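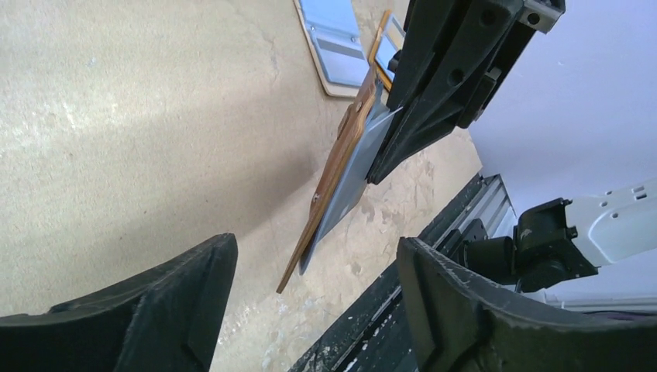

Manipulation Software Group, Talukder Lab

4. Seeing past your own fingers

Okay, so this is the part of the system I've spent the most time on, and the part I get the most questions about. Rungate (our grasp planner, described in Section 3) is happy as long as somebody hands it a clean outline of the object. Getting that outline from a wrist camera is where things get messy, and Figure 1 shows pretty much the kind of view I mean.

Figure 1. Wrist camera view of a wooden board with a thin gray-blue panel on its face, held in the black jaw of another arm. The fingers of the viewing gripper fill both lower corners.

Our own fingers are in every single view, big and dark, one in each bottom corner. That's the easy bit. They're bolted to the same wrist as the camera, so for any given opening they land on the same pixels, and we mask them with a lookup table indexed by finger opening. I tried a learned mask first (it was fun!) and it kept wanting to swallow the other arm's jaw too, which is also black and ridged and looks an awful lot like a finger if you're a small network.

The other arm's jaw is the harder one. We know its joint angles, so in principle we can render it into our camera and subtract it. In practice the two arm bases are calibrated separately, and a small rotation error at the base grows into a fat sliver of leftover jaw by the time you project it at the wrist. So Killeo, our perception module, treats the rendered jaw as a prior and then lets the edges pull it into place. We allow the correction to move by up to 6 pixels in any direction. Beyond that we throw the view out and ask for another one.

Then there's the board itself. It's a two-layer thing: wood behind, panel in front, and the panel is slightly narrower, so a strip of brown shows along the left and lower edges. My first version of Killeo loved that inner line. It's straight, it has great contrast, and it's the wrong edge – plan a grasp on it and the fingers close on a board that's wider than you think. The fix was to fit the outline from the outside in, starting at the floor and stopping at the first edge that holds up across 5 consecutive views. The concrete doesn't always cooperate, I should say. It's mottled and pale, and with a band of bright light lying across it you get long diagonal edges that belong to nothing at all. Requiring the edge to move with the held board's known motion gets rid of most of those.

The last problem is other boards. There are two more framed panels behind the held one in Figure 1, one of them light blue and flat on the floor, and color alone would happily merge them with ours. We use the jaw as the anchor: whatever region touches the corrected jaw mask is the held object, and the rest goes into the obstacle map for Atton to plan around.

We tuned all of this on 2,000 recorded views and kept 9 full handover recordings aside for testing, which Farzana Kumarasinghe picked so that I couldn't peek. The remaining failures are nearly all views where our own finger covers the lower tip of the board. I don't have a good answer for those yet. Right now we back the wrist off and look again, and Section 5 goes into what that costs in cycle time.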